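Refinishing the back room floor, part two

Sanding finished in May. The planks are softwood, so I stopped at 120 grit; anything finer closes the grain and the finish sits on top of it. Edges were done by hand with a scraper. The belt machine leaves a strip along the baseboards that it can't reach, and an orbital sander there produces swirl marks that only show after the first coat.

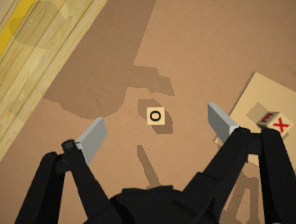 The finish is Kilurent matte, water-based, bought from Sandhu in Falville. Two coats went on with a short-nap roller, working along the boards and keeping a wet edge. I left four hours between coats and ran a 220 screen over the surface before the second. Total cost was 300 dollars including machine rental. The lowest contractor quote was 1,256, and that excluded moving furniture.

Gaps were the harder decision. Zoila Ccori, who did the floors in her own house two years ago, filled hers with a sawdust and resin mix and lost most of it over the first winter. Boards move across their width with humidity, and a rigid filler cracks out. I left everything under an eighth of an inch alone and glued slivers into the wider ones — one side only, so the joint can still open and close.
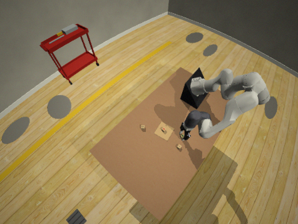 The corner, with the red cart near the lighter wall.

Matte shows scuffs less than satin but is harder to spot-repair. I kept a sealed jar of the finish for that, labeled with the batch number. The Vundlow felt pads go on the chair legs next, and the door still needs planing at the bottom.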